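**Public History 250 – Living History and the Public**
Notes for meeting 3, January 2021
Instructor: Andor Vörös

Read the Pesberg packet before you read these. If you only have time for one, read the packet and borrow somebody's notes on mine.

## Where we left off

Last time we covered the pageant, the reenactment's overdressed grandparent. A town would put its founding on a stage, with the mayor as the founder and the mayor's horse as a better horse. Accuracy was measured in yards of fabric. The point was to show the town to itself, looking good.

The Pesberg siege weekend grew out of one of these. The first program in your packet lists 41 participants, a brass band and a "Spirit of Commerce." By the third program the Spirit of Commerce is gone and there is a page of rules about buttons. Something happened between those two programs, and that something is our topic.

## The button problem

Sándor Deák, who ran the Pesberg camp for 19 seasons, left a typed memo on what he called "the ten-foot rule": if it looks right from ten feet away, leave the man alone. His rivals at Ondar wanted it right from ten inches. The two groups shared a field for one summer and a mailing list for considerably longer. The mailing list is the better source.

Some terms to keep straight:

- **Impression** – the role a participant builds, including clothes, gear and what the person is supposed to know
- **First person** – speaking as someone from the period, who has never heard of your parking problem
- **Third person** – wearing the clothes but talking as yourself
- **Tactical** – a mock battle with no script and usually no audience; arguments about who got shot are part of the form

Ondar was strict about first person. Visitors reported asking for the restroom and receiving a short talk on the harvest. Deák's people switched to third person whenever a child looked confused, and the visitor book suggests this worked better with the parents too.

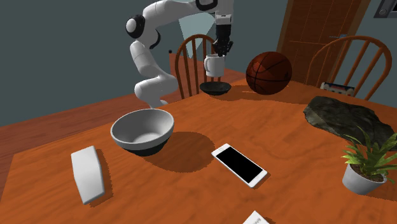 Why do reenactors care so much about small details when the audience mostly doesn't notice them?

The details are largely for the other reenactors. Getting the stitching right shows you did the reading, and it earns you a place in the group. It also gives participants a feeling of contact with the past that the crowd behind the rope isn't really invited to share.

## What gets left out

A siege is mostly waiting, hunger and bad water. A weekend event has to be over by four so people can drive home. Pesberg handled this by staging the assault twice a day, with the town falling at eleven and again at two-thirty. Garba skipped the fighting entirely and staged the surrender talks. Attendance was what you'd expect, but read the two visitor letters on page 6 before you laugh. Both writers remembered the terms of the surrender a year later.

Also missing at all three sites: most of the civilians. The Groteo essay argues that camp followers, cooks and laundresses were cut because the roles were dull to play. I think Groteo lets the organizers off easy. Bring a view.

## For February

Two pages, double-spaced, on one scene from the packet. Tell me who it was performed for and what evidence you have. "The public" is not an answer – the public brought lawn chairs and left at different times.

Deák's memo is a scan of a photocopy. The missing line at the bottom of page 2 is missing from mine too.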